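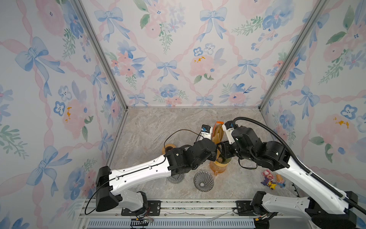 Then why am I still the one sweeping up, one reader at the Dreltport shop wanted to know, after last month's page on working next to arms. Fair point. The brochure for the Hisska cell said it would free people from sorting small goods. It freed them from the easy part. These tips are for whoever got the rest.

Clear the table before you load it. Tape rolls, paper bags and coffee gear all end up on the same surface if you let them. Give each kind its own bin at the side and put out one kind at a time.

Rolls of tape: lay them flat. A roll on its edge will travel. Fold the loose end under so it can be found again.

Check cables at the start of the shift. A loop that hangs low can catch on whatever is on the floor of the cell. Power off first, then tuck it back with a zip tie and trim the tail. Pick up the trimmings, too.

Clear plastic is a nuisance. Pitchers, drippers, anything you can see through: our people at the Guerreiro site reset the cell for these more than for anything else. Keep them for the end of the run, when you'll be standing there anyway.

Write down your resets. Skelatum, who sold us the software, told us to expect 2 a shift. We logged 139 in March. Until that went on paper, the slow days were put down to the packers.

Small parts go in a tray with a lip. Screws, toys, caps. Wipe the tray with a damp cloth on Thursday and let it dry with the lid off.

Ask about the hours. If management says a cell saves time, ask whose, and get the answer before the schedule changes. Our packers now spend more than 100 minutes a week loading, clearing and restarting, and none of it is in their job description. Pay hasn't moved either.

Keep a hand broom on a hook by the cell door. The long one never fits under the rail.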